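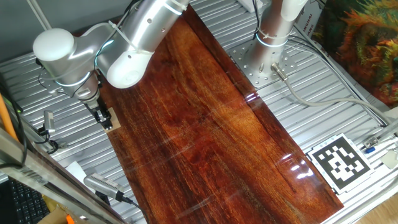
The board, high gloss, very proud of itself.

Tuesday, April 2, 2024

Gave up sugar in my coffee in January and gave up giving it up this morning. Eleven weeks of virtue, gone by 7:40. The coffee was wonderful.

The rest of the day belonged to the piano. Mom's old Plomard is still in the hallway, where the movers left it when they decided the living room was a matter of opinion. To get to the bathroom I go sideways. I have a bruise on my hip at exactly keyboard height and have started thinking of it as a piece of furniture too.

Called the tuner. He wanted to know the serial number, which I had to read off with a flashlight in my teeth, and then he made the noise dentists make. He can come out for $108, but that only covers looking. If he touches anything it's a different number. He mentioned $732, in the voice of a man recalling a lower one. I could sell it, of course. I looked, and there are 111 free pianos within driving distance, all of them "just needs love."

Kyung-tae Ra called at lunch to say I should keep it. He doesn't have to walk sideways. He also said I should learn one song properly before deciding, so I sat down and played the left hand of the only waltz I know, and the D below middle C stuck, and I sat there pulling it back up with a fingernail every third beat. The downstairs neighbor turned on her vacuum.
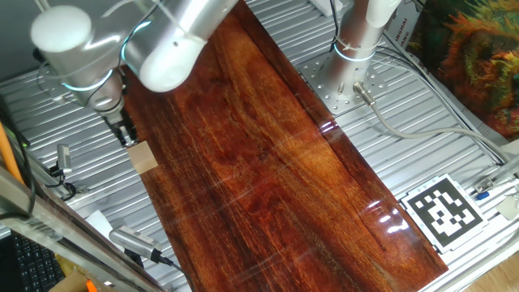
Later, after supper

Found the envelope in the piano bench. Sheet music, a grocery list (celery, twine, "the good ham"), and the receipt from Choo & Sons. She paid 3000 for it, in installments, in a year when I distinctly remember being told we couldn't afford a dog.

So it stays, I guess. I wrote to the tuner and told him Thursday was fine. Then I measured the living room door again, in case it had grown. It hasn't.

Had sugar in the tea as well. Need light bulbs, stamps, something for the hip.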